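Ticket: Ondero sync client keeps re-uploading the same photos
Opened by: Milagros Barredo
Status: Open, waiting on support

Hi all!

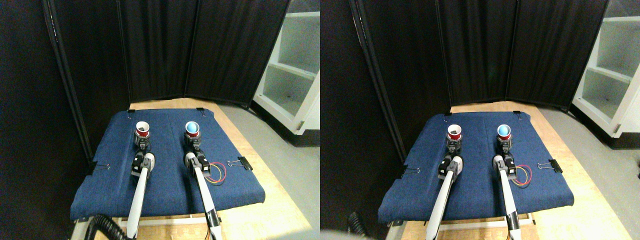
Attachment 1: blue denim cloth on the table, held with clips (two views side by side)

So the short version is that Ondero uploads my picture folder, says "all done," and then starts over with the same files maybe ten minutes later. It's been doing this since I moved everything off the old Riteck drive in June. There are 900 pictures in the folder and it only picks on 34 of them, always the same 34.

What I've tried so far (sorry, it's a lot):

Signed out and back in. No change, and it made me pick all my folders again, which was a pain.

Reinstalled the client. It behaved for one evening and I got all excited, then the next morning it was back at it.

Turned off the Brerkia antivirus for an hour. Same loop. I turned it back on.

Copied five of the bad files to a new folder with short names. Those five went up once and stayed up! I left them alone overnight and they were still fine. But if I move them back to the original folder, the loop starts again - so I'm guessing it's the folder and not the pictures.

Looked at the log. It's 3000 lines long and most of it is over my head, but "modified time mismatch" shows up over and over next to those file names. The Riteck drive was formatted on a different computer, if that matters.

Update, Wed 3 September: Magbanua from your first-line team asked me to clear the local cache and let it rebuild. Did that. The rebuild took 40 minutes and the list of stuck files came back exactly the same. I also checked the clock on my laptop like you asked, and it's right, and so is the time zone.

I haven't tried the "reset file dates" tool yet. Does it change the dates on the copies I already have online? I sort everything by date and I'd really hate to lose that, so I'm holding off until somebody can tell me for sure. I can send the full log too - just let me know where, the upload box on this page won't take it.

Thanks!
Milagros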